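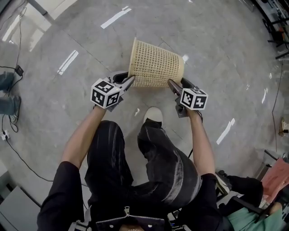 Last updated 14 February 2018

# Clearing and cleaning a hard workroom floor

These notes cover the big room at Kistlow, but they will do for any large room with a shiny hard floor, a few desks and too many leads. Allow a morning the first time. After that, a weekly go-over takes less than an hour if people empty their own baskets.

## What to get out

- a soft broom with a wide head, and a dustpan
- a flat mop with two clean pads
- two buckets
- neutral floor cleaner (we use the Amar one in the plain bottle)
- hook-and-loop cable ties, cut from a roll
- masking tape and a pen
- one bin bag for rubbish, another for paper

Leave the steam mop in the cupboard. It was bought for the kitchen and it lifts the edge of the skirting in here.

## 1. Baskets first

Go round and collect every wastebasket before you touch the broom. Carry them all to one spot near the door and empty them there.

The open lattice kind needs a bit more care than a solid bin. Pencil shavings and crumbs drop straight through the sides, so hold the basket over the bag before you tip it, and tilt it slowly. Turn it as it empties and knock the base with your palm. Staples catch in the corners of the mesh and have to be picked out by hand.

If a basket is sticky, rinse it under the tap from the outside in and stand it upside down on newspaper. An old washing-up brush does the holes. Don't put it back until the floor is done.

We tried going without liners and then went back to them. A small liner folded over the rim stops most of the mess. Paper liners from Sugawara fit the tall ones, though they tear if anyone throws in a tea bag.

## 2. Chairs and small things

Roll the office chairs into the part of the room you will clean last. Check the castors while you have them on the move. Hair and thread wind round the axles, and a seam ripper gets it out.

Coats go on hooks. Boxes go on a table or a shelf. Anything left on the floor with no obvious home goes on the nearest desk with a strip of tape on it and a question mark, and it can sit there until someone claims it.

## 3. Leads and cables

This is the slow part. Don't start by pulling.

1. Switch off anything that can be switched off, and ask before unplugging the rest.
2. Label both ends of each lead with masking tape. Fold the tape back on itself to make a flag, and write the same word on both flags.
3. Unplug and free one lead at a time, beginning with whichever is on top.
4. Coil it in loose loops the size of a dinner plate. Put a tie on each side.
5. Clean the floor, then put back only the leads that are needed.

When they go back, run them along the rear leg of the table and tie them there, just above the floor, so that a mop can pass underneath. The spare length hangs in its coil from the table frame. The desk at our window end is 268 cm from its socket, and a three-metre lead reaches it with enough left over to go down the leg and along the wall. The five-metre one that used to be there was the cause of most of the tangle.

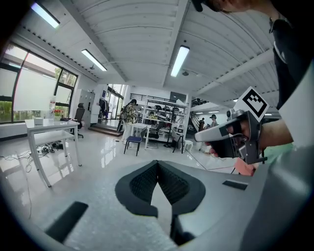 One reader wrote in to say that masking tape had left a gummy ring on every plug after a warm April, and that paper luggage labels on string had done the job for two years without any mess. Another asked whether the leads could simply be taped flat to the floor. For a day, yes. Any longer and the tape collects grit along both edges, and getting the glue off a polished floor is a bigger job than moving the socket.

Luggage labels are a good idea, and we have changed over for anything that stays plugged in. Tape is still quicker for a clear-out.

## 4. Sweep

Start under the windows and work towards the door. Use long strokes and keep the broom head down at the end of each one. On a glossy floor you will see the dust best if you crouch and look towards the light.

Do the edges by hand with the dustpan brush, and go behind the shelving if it will move. If it won't, a damp cloth wrapped round a ruler reaches most of it.

## 5. Mop

Mix the cleaner weaker than the bottle says. Too much is what leaves the floor dull and streaky, and you will then be tempted to use more.

Wring the pad until it stops dripping. Mop a strip the width of your reach, step back, and overlap the next strip by a hand. Change the pad halfway through the room. Follow with plain water from the second bucket if the floor still feels tacky when you press a finger on it.

Black shoe marks come off with a pencil rubber.

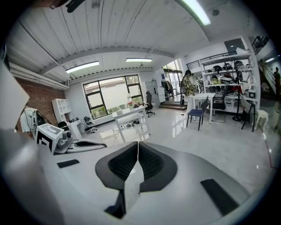

Let it dry with a window open, and stay off it for twenty minutes. Use the time for the sills and desk tops. Lift vases before you wipe, change the water, and take out any stems that have gone soft. Wipe the base of the vase too or it will leave a ring on a white desk.

## 6. Put things back

Leads first, then chairs, then baskets. Give each basket a fixed place beside a desk, a little out from the wall so it doesn't rub the paint. At the Wistau workroom they marked the spots with a small dot on the skirting, and the baskets do seem to stay put there.

Wash the mop pads on their own, no softener. Hang the broom up by its handle. If you finish the last of the cleaner, write it on the sheet inside the cupboard door.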